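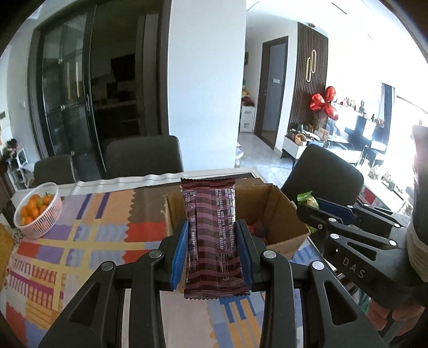 Forums > Owners > Vinar > Charging and Electrical

Vinar wagon stops charging at home, dealer wants to replace the onboard charger

Started by darcy_lachance, Dec 30, 2021

darcy_lachance
I have had my Vinar wagon since April and it has been fine until this month. Now when I plug in at home it starts, charges for a while, then quits with the orange light on the port. If I unplug and plug back in it goes again for maybe half an hour. Fast charging on the highway still works with no trouble at all.

Took it to Vendlow. They kept it 4 days, said the onboard charger is failing, and quoted me $2,284 for the part and labor. The car is just out of the basic warranty. They say the charger is not covered under the battery warranty. Before I pay, has anyone had this and fixed it some other way?

brockgirard
Does it do it on a different wall unit? Fast charging skips the onboard charger, so that part fits with what they told you, but it also fits with a bad wall unit or bad wiring. What do you have at home?

darcy_lachance
Vincze wall unit on a 60 amp breaker, put in by an electrician the week I got the car. I have not tried another one. I asked Vendlow if they charged it at the shop and the service writer said "it was tested." I did not get more than that.

gaetan_k
Same car here, same symptom last winter. It was the onboard charger. I wasted a month swapping cables and arguing with my electrician, and in the end I paid for the part. If the dealer pulled a code for it, believe the code. Did they give you one?

darcy_lachance
No code on the paperwork. It only says "customer states vehicle stops charging, recommend replace OBC."

Matěj Urban
Then they have not shown you anything yet. Ask for the printout. A Vinar stores a charging fault with the temperature and the line voltage at the time it happened. If the voltage was sagging before it quit, the trouble is on the house side. If the voltage was steady, look at the car.

Also, look at your wall unit settings. The Vincze has a small dial inside the cover that sets the maximum current. The electrician sets it once and most people never see it. If it is set at the top and a terminal is a little loose, the terminal heats up and the unit shuts itself down. Half an hour is a very normal time for that. Turn the breaker off before you open anything, or have the electrician do it.

brockgirard
Agree with Matěj. In the meantime set the car to a lower current from the screen and see if it gets through the night. Costs nothing.

gaetan_k
Lowering the current will make a weak onboard charger last longer too, so I don't see what that proves. Mine ran all night at the low setting for weeks and then died completely in a parking garage.

brockgirard
It proves something if it still quits at the low setting. I didn't say it would settle the whole thing.

Anahera Henare
I would plug in at a public level 2 post first, the slow kind at a library or grocery store. That uses the onboard charger and none of your house wiring. Leave it for a couple of hours. If it quits there as well, Gaétan is probably right and you have your answer.

On coverage - check your booklet again. On mine the onboard charger is listed under the powertrain section, on the page after the battery. The service desk at my dealer also told me it wasn't covered and then called back the next day. It may depend on the model year.

darcy_lachance
Thanks, that is the most useful thing I've read all week. There are posts at the rec center, I will go tonight.

One more question. Vendlow also wants to flush the coolant and refill with Drosatine while they are in there. Needed?

Matěj Urban
The charger is on the coolant loop, so they do have to drain some if they replace it. Topping up with whatever the booklet calls for is normal. A full flush on a car that age is extra, and I would ask what it adds to the bill.

gaetan_k
Mine was refilled with Drosatine and it has been fine. I was not charged for a flush though.

darcy_lachance
Back from the rec center. It charged for 2 hours with no orange light, never dropped once. Came home, plugged in, and it quit before I finished dinner.

brockgirard
House side, then.

gaetan_k
Could be. The posts at those places often run at a lower current than a home unit, so check what it was giving you. I would still get the printout from Vendlow before you close the book on it.

darcy_lachance
The screen said 6 kW at the rec center, and at home it says more than that, so fair point. I turned the car down to match and it is charging now. Electrician is coming to open up the Vincze and check the terminals. I've told Vendlow to hold off and asked for the fault printout, and they said the tech who has it is out until after the holiday. Will post what the electrician finds.

Anahera Henare
Have him look at the breaker end too. Ours was loose in the panel and the wall unit was fine.

Contact us | Forum rules | Copyright 2021 | Back to top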